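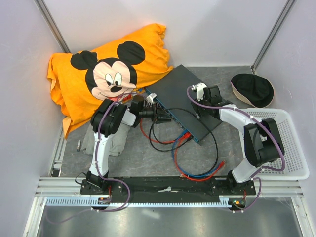
About Clovimo

Clovimo publishes tabletop role playing games and the printed aids that go with them: rulebooks, adventure modules, hex maps, reference screens and character record pads. The company was set up to put one game, Murkenlow, back into print in a corrected edition, and the catalog has grown outward from that. We are based in Fleury, in two rooms above a print finisher, with a separate storage unit for boxed stock.

What we publish

Murkenlow is a class-and-level dungeon game using a percentile resolution system. The current edition is a single 200-page hardcover containing the player rules, the referee rules, the monster listings and a starting adventure. Earlier editions split this material across three booklets, and the cross-references between them were often wrong. The present index was built from scratch and covers every spell, condition and table by page number.

Uvetti is a smaller game for 4 players and a referee, set in a canal city during a long flood. It uses six-sided dice only. The rules run to 74 pages, including the street tables. Characters in Uvetti do not gain levels; they gain debts, contacts and keys, and the record sheet is laid out to track these.

Adventure modules are released for both games. Each module is stapled, with a detachable cover that has the map printed on the inside. Modules state the expected party size and the expected number of sessions on the back cover.

How a book is made

A manuscript goes through two rounds of table testing before layout. The first round is run by the writer. The second is run by a referee who has not spoken to the writer and has only the text to work from. Notes from the second round are usually the longer set. Rulings that a referee had to make up at the table are logged, and each one is either written into the rules or marked as left open on purpose.

Layout is done in-house. Stat blocks are kept whole on a page – we will move a paragraph or shorten a room description to avoid splitting one. Room keys are numbered in the order a party is likely to reach them. Body text is set in a serif face at a size that can be read across a table in poor light, and boxed text meant for reading aloud is shaded.

Print runs are 1000 copies for hardcovers. Modules are printed in smaller batches and reprinted when stock gets low. Corrections are folded into each reprint, and the printing number appears on the credits page.

Errata and conversions

Errata sheets are free and carry the printing number they apply to. A conversion guide for owners of the older Murkenlow booklets is also free. It covers saving throws, movement rates and the changed treasure tables. It does not cover the optional psychic rules, which were dropped from the current edition.

Submissions

We read module proposals in August. A proposal should be one page of summary, one finished room or encounter, and a sketch map with a scale marked on it. Please say which game it is for and what character levels it expects, if any. We do not read full manuscripts sent without a proposal.

Trade and clubs

Shops can order direct or through their usual distributor. Clubs and libraries running open tables may request a referee pack, made up of one reference screen, a pad of record sheets and a short module. Replacement record sheets can be copied freely for use at the table.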